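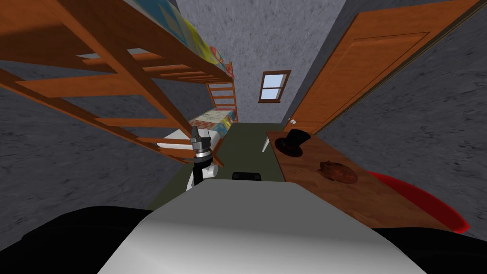
Bunk bed with wooden frame

Lernau Baking Classes: Frequently Asked Questions

Do I need any previous experience?
No. The beginners' course starts with plain scones and shortbread.

What should I bring?
An apron and a lidded tin. Flour, butter and sugar are supplied.

How long is each class?
Classes last two hours, with a short break while the dough rests.

Can you cater for allergies?
Please write to Marcela Zelenák before booking. Nuts are used in the kitchen — we cannot promise that any bake is free from them.

Can I cancel my place?
Places cancelled at least nine days before the class are refunded in full. After that, 50 per cent of the fee is kept.

When are the next dates announced?
The spring list is published in October.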